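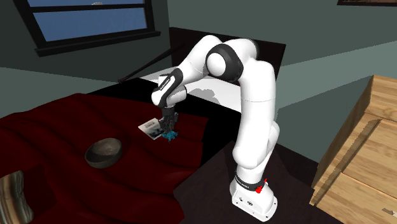 Tidying the bed, in simulation: the arm, the red blanket and a small teal object at Terngate.

I have been promised a robot that does the housework since I was small enough to be the mess. So when Terngate, a firm of 20 people above a tile showroom in Drinitz, invited me to watch theirs clear a bed, I cleared my diary.

The bedroom lives on a computer. So does the robot, for now. The job sounds like something you would shout up the stairs to a teenager: get that stuff off the blanket and put it in the bowl. Gaurav Dwivedi, who runs the simulation team, gives the software 100 goes at it overnight and reads the results over toast.

"The blanket is the hard part," he told me. "A table stays where you left it. Cloth has opinions."

I asked what a good night looked like. He said that depended on how rumpled the bed was, and then changed the subject to lunch. 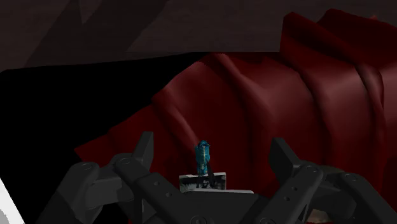 Fingers are the other headache. Two of them will do for a box on a conveyor belt, but bedrooms are full of knobbly little things that somebody was given for Christmas. Close in from slightly the wrong angle and you nudge the thing over, or come up with a pinch of bedding. My own record with socks is not much better, though I have never needed a graphics card.

Manju Nishad, who used to manage a hotel laundry and now advises the firm, is unsentimental. Her chambermaids did a room in 20 minutes, she says, including the bathroom. She would pay 3000 a year for a machine that could strip a bed and wouldn't pay a penny for one that could only tidy it.

Terngate hopes to try a real arm on a real bed in January. Rivals Fumuton and Prantl are both, I gather, still working on towels. I went home and made mine by hand, badly, in almost 5 minutes.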